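Tips for setting up a two-arm kitchen bench: cloths and counter layout

These notes come from the Mamdale wiping trials, in which two arms were taught by demonstration to handle cloths on a crowded counter. The set holds 2,482 demonstrations. A further 139 runs were kept back for testing.

Choose a ribbed cloth. Ribs give the fingertips an edge to close on. Flat weaves slid out of the grip more often in our tests, and very thick towelling would not fold cleanly.

Use cloths that differ in colour from the worktop. On a veined marble pattern, white and grey cloths were the main source of missed grasps. Pink, red and brown gave the fewest.

Leave the clutter out. A policy trained on a bare counter failed when a pot or a mug was put back. Shift the small items every 500 demonstrations and write down the new layout.

Keep tall things against the back wall. Pitchers and bottles near the front block the elbows before they block the grippers.

Bring both grippers to the cloth before lifting. One-sided lifts dragged the cloth over neighbouring items. Allow 3 attempts, then reset by hand and log the run as failed.

Put knives in a tray at the back, handles all one way.

Check cable slack at the wrist with the arm at full reach. The Desten clips hold well but need pushing home after each session.

Wipe the worktop between batches. Crumbs and oil change how a cloth slides, and the Stumar logs show grasp success falling through an uncleaned afternoon.

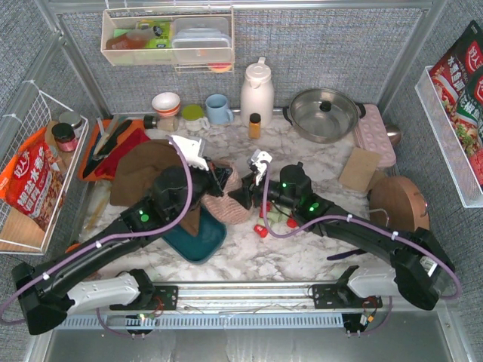
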